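Right, thread about trays, as promised to the three people who asked. Make a cup of tea, I go on a bit.

It started in May when Bimla Bansal decided our lunch club should stop queueing at the hatch and have everything brought out on trays instead. Lovely idea. 38 people on a busy day, so you want every tray laid the same or the back half of the room gets soup and no spoon.

We tried three kinds. The tin ones from Chauhan were cheap but my goodness the racket. The Ondolen ones were handsome and far too heavy once there was a full bowl on board. We've ended up with plain beige ones with a proper raised rim, and I'm very fond of them.

Rim matters more than you'd think! Kamlesh Jaiswal walks like he's late for a train and with the flat ones he lost a bit of soup at every doorway.

So, the set we use: tray, plate, bowl, soup spoon, chopsticks. Chopsticks were Umesh's request, we do noodle soup every other week and he can't bear noodles with a spoon.

Chopsticks go on the tray first, along the left edge, both pointing the same way. They roll if you put them down last and you're in a hurry (ask me how many I've picked up off the floor).

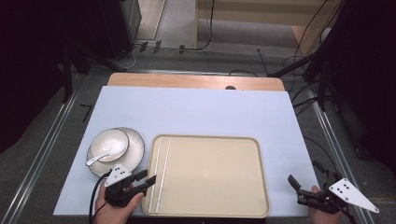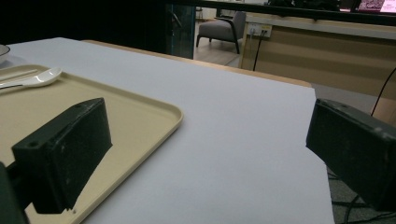 Someone wanted to know: do you need a plate under the bowl if it's already going on a tray?

For soup I'd keep the plate. It catches the drips and gives people somewhere to put the spoon when they've finished. For rice or pudding leave it off and save yourself the washing up.

Where the spoon goes is still being argued over. I like it next to the chopsticks so everything's in one spot. Sushil Malhotra puts it in the bowl, says it's one less thing sliding about. Fine until somebody ladles soup on top of it and the handle goes under.

Cover the table before you start, by the way. We use a plain pale one that wipes down, and you can spot a dribble on it straight away. Patterned ones hide everything until you put your sleeve in it.

Stacking: bowls in 16s at the very most. I did 26 once, showing off, and had to stand there hugging them until Abhishek came back from the car.

We've got 115 pairs of chopsticks now, which is far too many, the Grenusach shop only did the big box. If anyone local wants a bundle, shout and I'll put some by.

Next thing to sort is where the trays live between lunches. They're on top of the fridge at the moment and I can't reach them without the step. Suggestions welcome, as long as it isn't a trolley, we've had the trolley conversation.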